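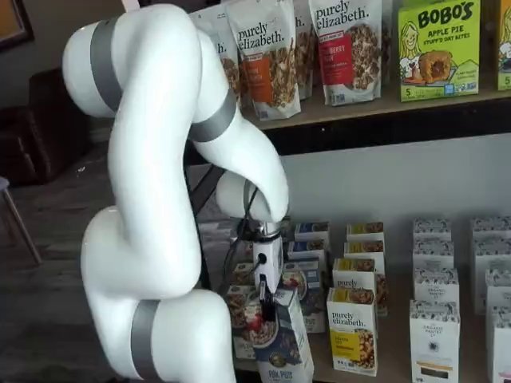
The breakfast shelves, at last

July 28, 2019

I have been promising a post on this since we moved to Lirkley, and I'm so pleased to be writing it! Breakfast has its own shelving now. Two boards on a black metal frame, granola pouches up top and the boxes underneath, and every morning I come in and feel a little burst of joy at the sight of all that cereal standing up straight.

For anyone new, breakfast is the meal I care about most. I'd happily have it three times a day (and on the odd wet Sunday in Ovard I did). In the old place it all lived in one deep cupboard above the fridge, and anything pushed to the back was lost for months. I once bought the same oatmeal four times over because I couldn't see that I had it. When we packed up I found a bag of oat bran older than our car.

So the rule for the new place was shelves with no doors. I looked at a lovely pine dresser in Yau, far too deep, and then at one of those wire trolleys, which wobbled when I so much as breathed on it. In the end I went for the bolt-together sort, the kind people put in garages, and I love it. The posts have slots all the way up, so you choose where the boards sit. I set my lower one, stood a box on it, moved it, stood the box on it again, and had a cup of tea.

The order of things

I sort by how I eat, and it has taken a few goes to settle. Granola goes on top where I can grab it half asleep. The purely elizabeth pouches stand up nicely by themselves, and I keep the flavours side by side so I can choose by mood. Pumpkin cinnamon is my favourite by a mile, even in July. Vanilla chocolate chip is for when somebody has been up in the night and needs cheering along. The Bobo's boxes go up there too, to the right of the pouches, and the apple pie stuff'd oat bites are the ones I hide from myself and then find again.
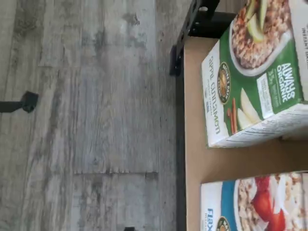 Oatmeal is a different sort of morning altogether. It's a sitting-down breakfast for me, with a proper spoon and the radio on, and I make it with half milk and half water and a pinch of salt. The apple cinnamon from Nature's Path is the one I'd press on anybody who thinks they don't like the instant kind. I always slice a fresh apple over it, skin on, much as they've done in the bowl on the front of the box, and then a bit more cinnamon because I can't help myself. My friend Ekaette Bashir adds a spoonful of peanut butter and swears by it. I've tried it twice now and I'm coming round.

The flax one lives next to it. It's nuttier, and I find it keeps me going right through to lunch, especially with strawberries on top. We've had a glut from the market at Holent this month, so that has been most of my breakfasts. If yours are a bit sharp, chop them the night before with a teaspoon of sugar and leave them in the fridge — you get the most gorgeous pink syrup, and it goes all through the oats.

Keeping it nice

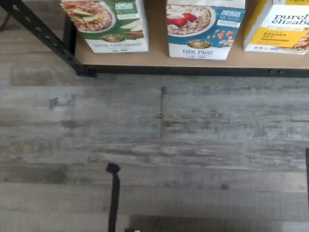 Then there's the matter of the front edge. I like the first row of boxes right up to it, faces out, like a little shop. It does mean I have to pull the next one forward whenever one is finished, but it takes a second and it shows me what's running low. New ones go to the back. I write the month on the bottom flap in pencil, a habit from a summer job in a grocer's when I was 20, and I still get a silly amount of pleasure from it.

I do all my sweeping with a soft brush now. The floor is grey and streaky, all wood-look planks, and it hides oats brilliantly until you're walking on them in bare feet. I go along under the bottom rail on a Saturday and you would not believe the crumbs.

Dusting the boards is easier than I feared. They're plain and pale, so I take everything off one half, wipe it with a barely damp cloth, let it dry properly and put it all back. Don't soak them! 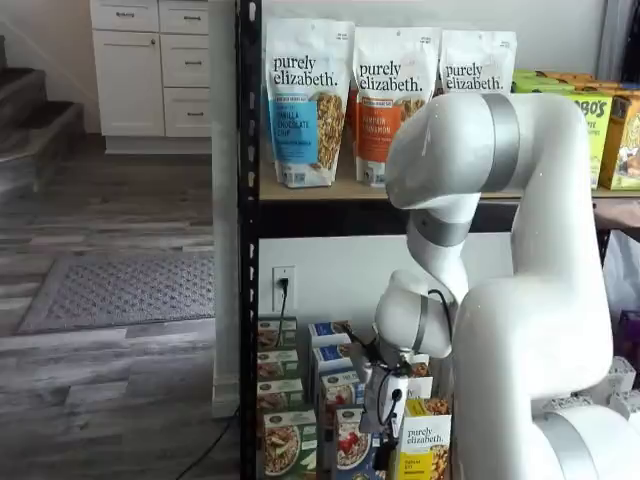

I've been asked whether I decant. I did for years, into 70 odd jars of every shape, and I've gone right off it. I like the packets. I like the colours, and I like being able to read how much milk to use without hunting for a scrap of card I've thrown away. The jars have gone to Ekaette for her chutney.

Next I want to sort out somewhere for seeds and dried fruit, which are still in a carrier bag on the back of a door. If anyone has found small tubs that stack without sliding about, please tell me in the comments. I'm off to have a second bowl.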